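3. Materials and Bench Arrangement

3.1 Source of the parts

The parts used in this study came from the Hinora recovery shop in Denden, where discarded vending machines, door locks and small office equipment are taken apart by hand. After teardown, parts are held in mixed crates until enough have built up to make sorting worthwhile. We took over the contents of the mixed crates as they stood in July and made no attempt to balance the types. The working set contained 629 parts. Screws, washers, clips and bare wire had been removed at teardown and are not considered further.

The set is dominated by two families. The first consists of small solenoid actuators with their leads still attached. The second consists of populated circuit boards of various outlines, most of them control boards from the same equipment. The remainder, which includes microswitches, small motors and connector blocks, was handled under the same procedure but is reported separately in Section 5, as the number of parts of each type is too small for comparison.

Each part was entered in Puridlow, the shop's inventory software, under a type, a condition grade and a storage code. We used the Grecu grading scheme without change. In this scheme a part is graded first by what can be judged by eye and only then by electrical test. The present section is concerned with the first of these steps.

3.2 Why leads matter

Solenoids are awkward to store in bulk. The bodies are compact and stack well, but the leads do not. When several are dropped into a deep box, the leads hook over plungers and around one another, and lifting one part brings up two or three. At the shop this had been treated as a nuisance. In the records it is also a source of error, for two reasons. A tangled pair may be entered as a single assembly, and a plunger pulled by its neighbor's lead may come free of its body, after which the body is graded as incomplete.

Boards present a different difficulty. They do not tangle, but a board lying component side down on a smooth surface is hard to pick up without pressing on its edge, and components close to the edge can be damaged. Round boards are worse than rectangular ones in this respect, because they offer no corner to lift.

Both problems become less frequent as the depth of the container and the number of parts in it are reduced. We therefore settled on shallow open bins, lightly filled, and accepted that they would need to be refilled more often.

3.3 Layout

The bench layout is shown in Figure 2. Yellow plastic bins stand in pairs on either side of a stainless steel tray, and the tray is lined with a sheet of white paper. Solenoids and boards are kept in separate bins. In the arrangement shown, the solenoids are in the upper bin on the left and a round red board is in the lower one.

Figure 2. Bench arrangement with bins and lined central tray. 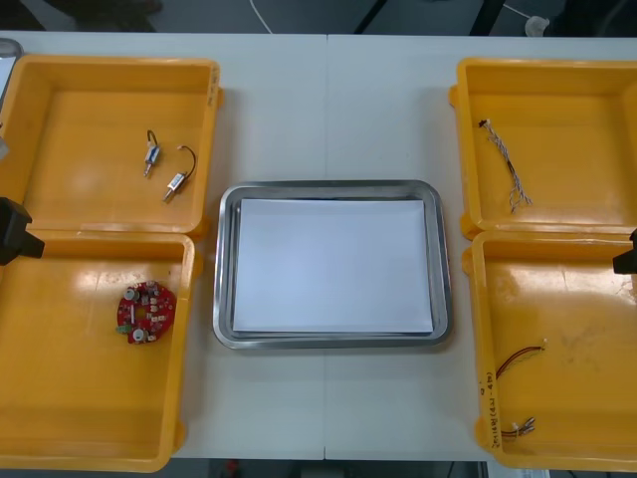
The position of the tray was fixed after a short trial in which it was placed first at the front of the bench and then in the middle. With the tray at the front, parts from the far bins were carried over the near bins, and leads caught on the rims. With the tray in the middle, no transfer path crosses another bin. We did not test a layout with the bins in a single row, although this may be preferable on a long, narrow bench.

Paper was chosen as the tray lining after comparison with bare steel and with a thin foam sheet. On bare steel, silver solenoid bodies are difficult to separate visually from the reflections around them, and small parts slide when the tray is touched. Foam holds the parts well, but solder tails on the underside of boards snag in it. Plain white paper gave adequate contrast for every type in the set, and marks left on it by grease or flux showed which parts needed cleaning before test. The sheet was replaced when marked. It was not taped down, and some movement of the paper during placement was tolerated.

Illuminance at the bench surface was 900 lux, measured at the tray with the overhead lights on. Glare from the bin floors was noted as a minor problem during the trial. It was most troublesome when reading printed labels on solenoids, where the label is small and the surrounding metal is bright. Turning the part by hand was sufficient to recover the text in most cases, and no change was made to the lighting.

3.4 Procedure

A transfer consists of taking one part from a bin, placing it on the paper with its lead or longest edge clear of other parts, inspecting it, and returning it to the bin assigned to its grade. A part is not put back in the bin it came from until the record has been closed. Bins are marked by hand on the rim so that they can be told apart when they have been removed for refilling. The marks are short and have no meaning in Puridlow.

Solenoids are set down on their side. Standing them on end saves space but leaves the plunger loaded by the weight of the body, and in several units this was enough to shift it. The lead is left in whatever loop it has taken. Straightening leads was tried and abandoned: it added time to each transfer and cracked the insulation on older units. Boards are set down component side up. The face of the board is inspected first, then the edge, then the underside.

The following conditions were recorded at this step: missing or unreadable label, bent plunger pin, damaged lead insulation, lifted or missing component, and cracked board. Corrosion was recorded only when it was visible without magnification. No part was powered during inspection.

3.5 Agreement between graders

To estimate how far the visual grade depends on the person assigning it, a sample of 100 parts was graded a second time by Deisy Chambi, who had no access to the first set of grades. The sample was drawn at random from the whole set and therefore contains few of the minor types. Second grading took place on the same bench, with the bins in the same positions.

Disagreements fell mostly on solenoids, and within that family mostly on lead insulation. The Grecu scheme distinguishes between stiffened insulation and cracked insulation, but a fine crack on a dark lead is easily missed when the lead is curved away from the light. Boards produced fewer disagreements. Where they occurred, they concerned discoloration near the board edge, which one grader attributed to heat and the other to residue. All such cases were passed to electrical test with the lower of the two grades.

We retained the first set of grades for the analysis in Section 4, with the exception of the disputed parts, for which the lower grade was used throughout. The effect of this choice on the recovery figures is examined in Section 5.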